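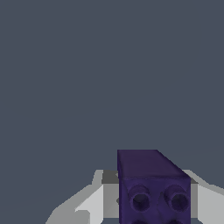 Render from the gripper simulation, purple brick held between the fingers, studs towards the camera.

Notebook > Handling bench > Equipment planning

Thursday, September 27, 2018

Spent most of the morning with Danica and a large pot of tea, trying to turn the wish list into something we can send upstairs without blushing. I had promised Debora De Luca a draft by the end of the week and had got no further than a heading and a sum that didn't add up, so it was very good to have company.

The main question is still whether we buy one gripper or two for the new arm. The Drodum parallel gripper is the one we have been modelling, and I've grown rather fond of it over the summer. Danica (Danica Urban, for anyone reading this who joined after July) would like a spare set of fingers on the shelf from the first day – she remembers the old bench standing idle for 17 working days while a replacement clip crawled through customs, and she is quite right to keep bringing it up. So the line now reads: one gripper, 2 sets of fingers, one set of blank fingers we can machine ourselves. If there is money left we'll talk about a second body in the new year.

We had the simulation up while we argued. The brick stands a fair bit taller than the fingers, and that started us off on finger length, where we lost the best part of an hour very happily. Longer fingers would give us more to hold on to with the tall parts, but they flex more, and they'd knock into the side of the tray when we go down for the small ones. I'd like to order the standard length and make a longer pair from the blanks, then try both on real bricks before we commit to anything dearer. Danica would sooner go straight to the long ones. We have agreed to put the standard length in the budget and a note underneath, in her words, saying why she thinks I'm being timid.

Wrist camera: with the brick held so low in the view, the bottom pair of studs is only partly visible, and that bothers me more than it did last week. Tilting the mount down a few degrees ought to be free if we print the bracket here. A wider lens would be the other way round it, and then we are into a different quote altogether. I'll try the tilt in the model first and save the lens for a rainy day.

Quotes so far. Štěpánek have been lovely on the telephone and will hold their price until the order goes in, delivery in 7 weeks. Breser are 67 pounds cheaper on the gripper alone but want carriage on top and couldn't tell me whether the cable comes with it. I have been caught by the cable before, so I've written back and asked them to spell it out. I have a soft spot for Štěpánek, I admit, and Danica says I should declare it, so there it is, declared.

Still not in the budget and ought to be: the air line to the far bench (only if we go pneumatic, and I hope we don't), finger pads, a decent box of screws, and a day of somebody's time from Grestthorpe to go over the guarding with us. Debora thinks the Grestthorpe day can come out of the training money. I have pencilled it in there and put a question mark beside it.

To do:
– tilt the camera in the model and run the brick pick again
– chase Breser about cable and carriage
– ask the workshop what they'd charge for cutting the blanks
– Danica to write her note on long fingers
– draft to Debora, with the sum corrected this time

Related entries
Finger pads: rubber or silicone?
Where the new arm will stand
Notes from the July budget meeting
Old bench: list of spares still in the cupboard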